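Converting a Small Petrol Van to Battery Power: Final Project Report

Vehicle Technology, second year group project

Shares: 2

Introduction

Our project was to take the petrol engine out of an old Ikdale panel van and fit an electric motor and a battery pack in its place. The van had to drive on private ground under its own power by the end of the summer term, stop safely, and charge from an ordinary outdoor socket. It did not need to be made legal for the road, and we did not try to do that.

The department had owned the van for several years and first-year students had used it for brake and suspension practice. The engine ran badly but the body was sound apart from the sills and one corner of the load floor. It has rear-wheel drive with a gearbox behind the engine and a propshaft to the back axle. This layout is easy to convert. The motor can be bolted to the existing gearbox and everything behind it can stay.

We weighed the van on the workshop corner scales before taking anything out. With an almost empty fuel tank and no driver it came to 970 kg. We used that as the starting point for all the later work on weight and balance.
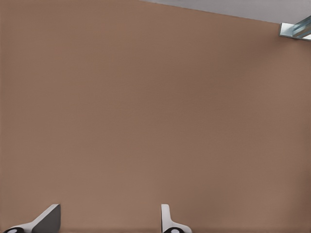

Word count: 1,754 (including appendices)

Choice of parts

The motor is a Kartha air-cooled unit sold for small delivery vehicles and site buggies. We looked at a larger water-cooled motor as well. It would have given better performance up hills, but it needed a pump, a radiator and a good deal of pipework, and the extra cost would have come out of the battery budget. The air-cooled motor has a rated output a little below that of the original engine. It gives full pulling force from a standstill, so we expected the van to feel quicker at low speed and slower at the top end.

The controller is made by Plurkoteck. It came with a basic wiring diagram and a setup program that runs on a laptop. The diagram was clear for the main power cables and much less clear for the small signal wires. Two of the pins were labelled differently in the manual and on the connector itself. We emailed the supplier and had an answer the next day, and after that the wiring went smoothly.

The battery is made up of 11 used Postitz modules. Used modules are cheaper than new ones but they do not all hold the same amount of charge, and a pack is limited by its weakest part. We bought more modules than we needed, tested each one on a slow charge and discharge, and kept the ones that were closest together. The rest went back on the shelf for another group. Testing was slow and tied up the bench charger for most of March. If we were doing it again we would start this part first and do the mechanical work alongside it.

Removing the engine

Taking out the engine, exhaust, fuel tank and radiator was the simplest part of the project. The bolts on the exhaust had rusted solid and had to be cut. We drained the fuel outside under supervision and had the tank cleaned before it was taken away.

We kept the clutch. Many conversions leave it out and bolt the motor straight to the gearbox input shaft, which saves weight and removes a part that can wear. Keeping it meant we could use the original flywheel, change gear normally and disconnect the motor by foot if anything went wrong during testing. We thought the last of these was worth having on a first conversion.

The adaptor plate

The plate between the motor and the gearbox was the hardest part to make. The motor shaft has to line up with the gearbox shaft very closely, or the bearings wear out and the whole unit vibrates. We made a card template from the gearbox face first, then a trial plate from board, and only then cut the aluminium.

The trial plate showed that one of our bolt holes was out of place. We had measured it from the edge of the casting, and the edge was not straight. On the second attempt we measured every hole from the centre of the shaft instead, and all of them lined up. The finished plate was checked with a dial gauge as the shaft was turned by hand. There was a small amount of runout, inside the limit given for the gearbox.

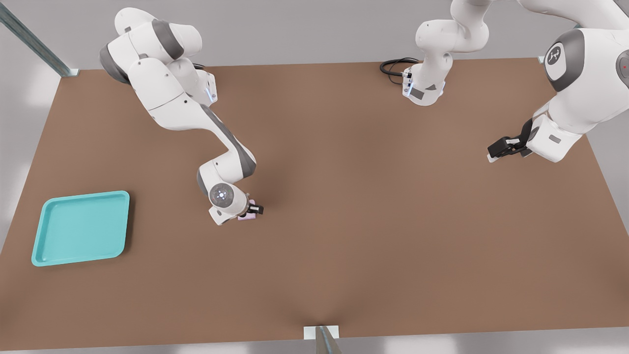 The coupling that joins the motor shaft to the flywheel was turned on the lathe by the workshop staff, from our drawing. Students are not allowed to machine rotating parts of that size without a technician. We pressed it on and fitted a locking bolt with thread lock.

Battery box and weight

We split the pack between two places. Some of the modules sit under the bonnet where the radiator used to be, and the others are in a steel box between the chassis rails where the fuel tank was. Putting everything in the load area would have been easier but would have taken up the space that makes a van useful, and it would have raised the centre of gravity.

The steel box was welded from angle section with a sheet floor and a bolted lid. It hangs on the original tank mounts and on extra brackets that we added to the rails. The lid has a rubber seal, and there is a vent with a filter at the rear. We sprayed the underside with a hose and found water getting in at one corner of the seal, where the lid had pulled out of shape during welding. We flattened the lid, fitted thicker rubber and repeated the test with no leak.

The converted van is heavier than the petrol one. Most of the gain is at the rear and low down. The front axle carries slightly less than before, so the steering is lighter. The rear springs were sagging with age in any case and we replaced them with the stiffer type sold for the long version of the same van.

Brakes and heating

The original brake servo worked from engine vacuum. With the engine gone there is no vacuum, and the pedal becomes very hard to press. We fitted an electric vacuum pump with a small tank and a pressure switch. The pump is noisy — much noisier than the motor — and we mounted it on rubber blocks, which helped a little. There is a warning light on the dashboard if the vacuum drops too low.

There is no cabin heater. The old one used hot water from the engine. An electric heater was in the first plan but was dropped to save money. For a vehicle used on site in summer this does not matter much. It would need to be solved before the van could be used through a winter, not least for keeping the windscreen clear.

Testing

The first powered test was done with the rear wheels off the ground. We brought the motor up slowly in each gear and listened for noise from the coupling. There was a slight whine in third gear, which the staff told us had been there with the petrol engine too.

The first drive was on Sat 9 July, on the service road behind the workshop, with the speed held down in the controller settings. The van pulled away cleanly in second gear and there was no need to use first at all. Braking in a straight line was even on both sides. After several runs up and down the road the motor casing was warm but well within the limit in the manual.

We then raised the speed limit in steps. At the highest setting the controller cut out once and showed a low voltage fault. We traced this to a poor crimp on one of the links in the front part of the pack. The link had a higher resistance than the others, so the voltage dropped under load. We remade it and checked all the other links in the same way. The fault did not come back.

Range was measured by driving a fixed loop until the controller gave its first battery warning. The result was a little lower than our calculation. We think the difference comes from the gearbox oil, which was thick and had not been changed, and from the loop having a lot of stopping and starting. The controller can recover energy when slowing down, but we had that feature switched off for these tests.

Cost

The motor was the most expensive single item and the battery modules together cost slightly more. Cable, fuses, contactors and connectors came to far more than we had allowed. Heavy copper cable in particular is expensive, and we bought it in short lengths as we found we needed it. One longer reel at the start would have been cheaper.

Some money came back from selling the radiator, the starter motor and the carburettor. The engine block went for scrap.

What we would change

The main problem was the order in which we did things. The mechanical side was finished weeks before the battery was ready, and the van then took up a bay that another group wanted. Battery testing should begin as soon as the modules arrive.

The wiring diagram should also have been kept up to date from the beginning. We made changes at the van and meant to copy them onto the drawing later, and some were missed. When the low voltage fault appeared, part of the time was spent working out which cable was which. Every cable now has a numbered sleeve at both ends and the drawing in Appendix B matches the van as it stands.

Work left for next year's group: change the gearbox oil and repeat the range test, switch on energy recovery and set it at a level that does not lock the rear wheels on a loose surface, and fit a cabin heater. The front battery cover also needs a proper catch. It is held with two straps at present.

Contact the department office | © Vehicle Technology student projects | Back to top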